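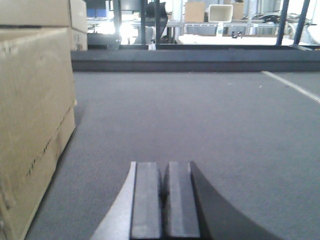 Gondix Attendance Register Kit

Home | Products | School records | Training | Support | Contact

The Gondix kit is a paper and tablet register for primary and lower secondary schools that need attendance figures separated by sex, age and grade. It is supplied by Denham and is meant for schools with an unreliable mains supply or no internet connection during the school day.

What is supplied

One kit covers a school of up to 21 classes. It contains the printed class registers, a tablet with the Gondix software installed, a mains charger, a solar charging panel and a head teacher's handbook. Replacement registers are sold separately under order code 539.

Recording

Teachers mark the paper register twice a day. A clerk or head teacher enters the totals on the tablet at the end of each week. Absences can be given one of seven reason codes: illness, farm or household work, fees, distance, marriage or pregnancy, family move, and not known. The codes can be renamed by the district office but not by the school, so that returns from different schools can be added together.

A pupil who is absent for ten school days in a row is placed on a follow-up list. The list prints without reason codes, as it may be seen by people outside the school.

Data transfer

Records are held on the tablet and copied to the district office by memory card or mobile connection. The tablet stores 2,961 pupil records before older years must be archived. Files are exported as plain comma-separated text. Names can be replaced by pupil numbers on export.

Languages

Handbook and software: English, French, Spanish and Vietnamese. The Vietnamese text was prepared by Tùng Thân and Khôi Đàm, the Spanish by Esperanza Escobar.

Limits

The kit does not record test marks, and it does not calculate drop-out rates. Schools that need both should see the Bima records package, which reads Gondix files directly.

Ordering

Orders are accepted from schools, district offices and registered charities. Bulk enquiries: Wiesława Pawlak, Denham school records desk. Orders received by the end of May are delivered before the September term.

Page last revised 27/12/2023

This site uses cookies to remember your language and country. Accept | Change settings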